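Ovell review: a $200 box for people who watch soaps every night

The Ovell is a recorder and streaming box in one, made by Ccori and sold on the idea that daily drama viewers have been badly looked after. I agree with the idea. I watch Lodholm, which goes out at 7 pm and has now reached episode 905, and every catch-up app I own treats it like a pile of loose socks. Episodes come up out of order, they expire without warning, and the thumbnail often gives away who has just walked out of the coma.

So I wanted to like this thing. After a month of using it most evenings, I'm still waiting for it to earn its spot under the telly.

Setting it up took most of a night. The Ovell wants your aerial, your wi-fi password, an email address and a mobile number, then it restarts twice and asks for the mobile number again. The printed guide says "follow the prompts", and one of the prompts told me to see the printed guide.

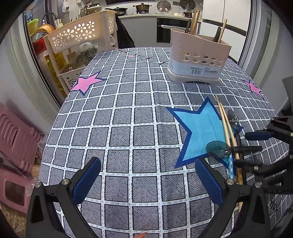 Storage is where the sales pitch gets cheeky. The carton promises 300 hours, which sounds like plenty until you find the small type saying that's at the lowest picture quality. At the setting any normal person would choose you get 200 hours. That's still a decent pile of soap, but I'd have preferred to see that number on the front.

Recording itself is reliable, I'll give it that. When the cricket ran over and Lodholm was pushed back, the Ovell followed it and got the whole episode, closing credits included. My old recorder would have given me a weather bulletin and half a wedding.

The feature Ccori really bangs on about is Story Threads. You pick a character or a plot, and the box is meant to string together only those scenes, so you can follow the Kandadine pub fire from the first argument to the court case and skip the bakery lot entirely. In practice it's hit and miss. It handled the fire well enough. When I asked for the custody storyline, it gave me two scenes of people talking about a boat, and it left out the phone call that started the whole mess – the one scene you can't do without.

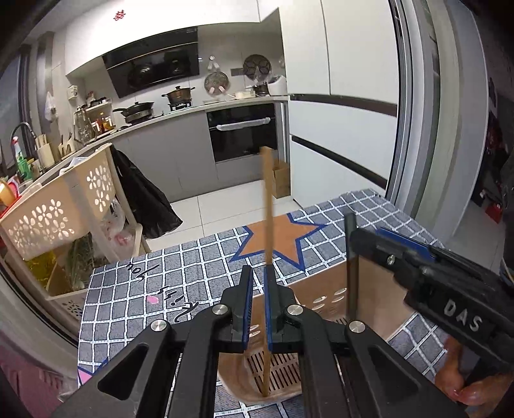

Posted by Jessamy Thorold
Television and home viewing reviewer

Spoiler Guard is better. It hides episode titles, blurbs and pictures for anything you haven't watched, and it keeps doing so even in search. The catch is that it's switched off when you buy the box, buried under Display, then Privacy, then a page called Extras. I found it after the menu had already told me who was leaving at the end of the season.

The remote is small and light, with the skip button right beside delete. Delete does ask you to confirm, but the confirm button is skip. I've lost a Thursday-sized chunk of plot that way, and so will you.

Then there's the subscription. Story Threads is free for the first three months and paid after that, and I couldn't find the ongoing price anywhere in the menus. Recording and Spoiler Guard carry on without it.

Would I buy one? At full price, no. If your household follows a single show and somebody keeps forgetting to record it, the basic recorder does that job and the Ovell is worth a look on sale. Anyone tempted by Story Threads should wait for an update – Ccori says one is due in May, though the box still lists last year's update as "coming soon".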